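Kitchen Surfaces and Fittings > Counters > Cutting board left on marble-pattern top, small appliances alongside

hingepin
Posted 3 April 2026

Layout question. Corner counter, white marble pattern, mosaic backsplash. A bamboo board stays out permanently in the middle of the run, with the toaster oven on the left and the two-slot toaster near it. Canisters go along the tiles. The folded towels live on top of the toaster oven.

I want to settle three points: whether the board should stay flat on the counter all day, how much clearance the oven needs, and whether the canisters belong that close to it. The counter is a Venero top, fitted by Leemans. Their care sheet covers cleaning and nothing else.

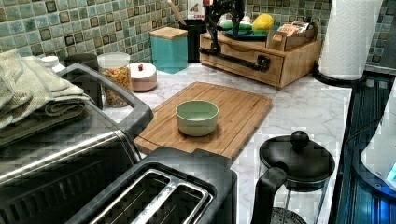

Should a bamboo board be oiled on both faces or only the one used for cutting?

Both faces and all edges, same number of coats. A board sealed on one side takes up moisture unevenly and cups.

Gijs Willems
Moderator

Towels first. Take them off the oven before you switch it on, every time. The top of a toaster oven gets hot enough to scorch cotton, and folded layers hold the heat. A hook or a drawer solves it.

Clearance depends on the model. The manual gives figures for sides, back and top. Use those and ignore forum numbers, mine included.

quarterturn

Agree on the towels. Disagree that the board has to be put away. Mine has been on the counter for 5 years. Wash, dry upright for an hour, lay it back down. No cupping, no marks underneath.

The damage comes from laying it down damp. Water sits between board and counter with no air to carry it off. If you have a groove on one face, use that face for anything that runs and the other for bread.

mdf_and_regret

An hour is optimistic in a humid kitchen. I leave mine on edge overnight. I also put 3 mm silicone feet under it, which lets air through and stops the board sliding. The drawback is that you lose the reversible face.

hingepin

Feet are out, then. I do use both sides.

I should add that the marble-pattern top isn't the whole counter. There is a butcher-block section next to it, and that is where plates and the bread tray end up. The kids' plush fruit gets served there as well.
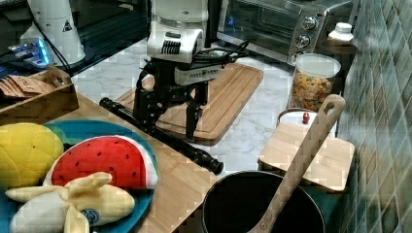 Board on the marble-pattern side, plate of plush fruit on the butcher block.

quarterturn

Two different surfaces, so two maintenance schedules. Butcher block needs oil the same as the board. Check the joint between the sections. If the sealant has pulled back at all, water gets to the end of the wood and it swells there first.

Brisine

I would go further and do all the cutting on a board even over the block. Sanding out knife marks on a fixed section means dust in the whole kitchen. A loose board goes outside.

mdf_and_regret

Not convinced. Butcher block is made to be cut on. I sand mine every April, 85 grit and then finer, with a sheet hung across the doorway. It takes an afternoon.

Brisine

Depends on the finish. If it was varnished at the factory, a knife goes through the film and water follows. Oiled block, fine. The OP hasn't said which.

hingepin

Oiled, with Maniva board oil. I paid 153 for a case of it and have most of it left.

On the canisters: they sit in a row along the backsplash, and the toaster oven is in front of the left end. Getting a lid off means reaching over the oven.

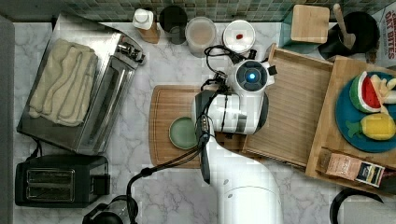
The tiles behind them are the other nuisance. Small squares, so a lot of grout, and everything has to be moved to wipe it down. I do it less often than I should.

Gijs Willems
Moderator

Move the dry goods to the other end of the board. Steady warmth shortens the life of cereal, pasta and anything with fat in it, and reaching over a hot appliance is how sleeves get burned. Anything you open daily should be at the front.

For the grout, a penetrating sealer once it is clean and fully dry. Grease then wipes off with dish soap.

quarterturn

Moving the jars costs prep space, and a corner counter has little to spare. I would move the toaster instead. It is light, it is used once a day, and it can go in a cupboard after it cools.

Brisine

Crumbs in the cupboard. Empty the tray first.

hingepin

Tried half of this. Towels are on a hook. Jars are to the right, one deep, and the two-slot toaster stays out for now. The board stays down during the day and stands on edge overnight.
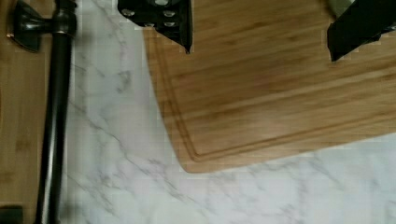

The groove is the part that dries last. I run a folded cloth along it before the board goes on edge, corners included, and give it a second pass with the oil because the first soaks in faster there than on the flat.

mdf_and_regret

Wipe off the excess after 20 minutes or it goes tacky in the groove. A cotton swab gets into the corners.

hingepin

Noted. Will check the joint at the butcher block next and post if the sealant has moved.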